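4.2 Surfaces and what ends up on them

Most of the literature on shared rooms begins with chairs. Chairs are easy to study, because people move them and then complain about where they went. Tables get less attention, on the apparent theory that a table just stands there. We held this theory ourselves for the first month of the Jonstead study and would like to retract it.

A shared table is a standing invitation. Put one in a room used by more than one group and it will collect things: plates, chargers, lids, the lid's former container, an item everybody takes to be somebody else's. The respondents to our questionnaire (129 returned, 3 of them blank except for remarks about the heating) were asked to name the last object they had left on a shared table. Around 40 could not. Those who could were oddly exact about it, and tended to add that the object had been "only there for a minute," a unit of time that in our diary records runs anywhere from a coffee break to the middle of May.

We sort shared surfaces into two kinds. A working surface is one on which people are doing, or are about to do, the thing they came for. A parking surface is one that holds whatever the working surface cannot. The labels describe use only. The same table may be one kind before lunch and the other kind after it, and no amount of signage seems to settle the matter. Buretti's term "overflow furniture" is close to what we mean by the second kind, though it suggests a table bought for the purpose, and we have yet to meet anyone who bought a table in order to put the wrong things on it.

The two kinds are easiest to tell apart where a room has two similar tables, one in the middle of the floor and one against a wall. In Figure 3 the center table carries a plate with a yellow object on it and a small round gray disc, and is otherwise bare. The back table has a small white plate, a black device, an orange container, a flat box-like item and some smaller things near its center. The two tables are much alike in color. What separates them, for our purposes, is that one has a wall behind it.

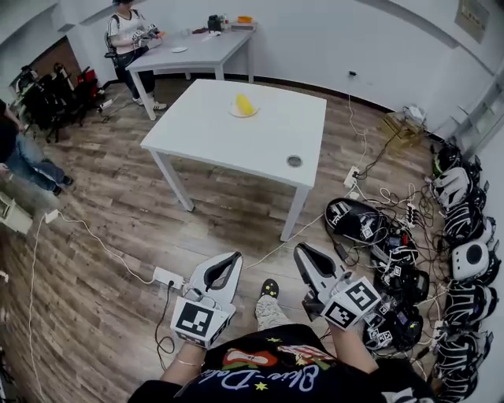

Figure 3. Center table and wall table in a shared room with a wood-look floor.

The wall matters more than we expected. A table that can be walked around has no back, and an object without a back to be pushed toward remains in everyone's way until it is dealt with. A table against a wall offers a rear edge, and the rear edge is where objects go to be forgotten with dignity. In the diaries, writers who cleared a center table described the act as tidying. Writers who cleared a wall table described it as "going through" things, in the tone usually kept for attics.

Plates deserve a paragraph of their own. Szulc treats the plate as a piece of tableware, which is fair, but in the diaries it behaves more like a very small table. It marks off a patch of surface, announces that the patch is taken, and goes on announcing this when there is next to nothing on it. Diary writers who would slide a loose object aside without a thought reported walking around a plate. One moved her laptop to another room. We asked whether a sheet of paper of the same size would have had this effect and she said of course not, and looked at us with some concern.

The Stilico checklist, which we used in its short form, gives every surface a clutter score out of 100. We found the score dependable and not very useful. It counts a plate and a cable as one item each, and it has no column for whether people feel free to move them. A table with a low score could still be treated as full, and one with a high score was often used quite cheerfully by someone willing to work in the gap between two boxes. We therefore report the scores in the appendix, where they can do no harm, and rely in this section on the diaries.

A word on corners. Small objects left near the front corner of a table drew more comment than anything else of their size. Diary writers worried that such things would be knocked off, and several wrote that they had nudged one inward while passing. Hardly any wrote that they had picked one up and put it away. Nudging seems to be the most that a person will do for an object that belongs to someone else, and it has a cost that shows up later: things nudged inward from every side end up in the middle, where the next group needs the space and nudges them out again.

We return to this traffic in Section 4.3, which deals with floors.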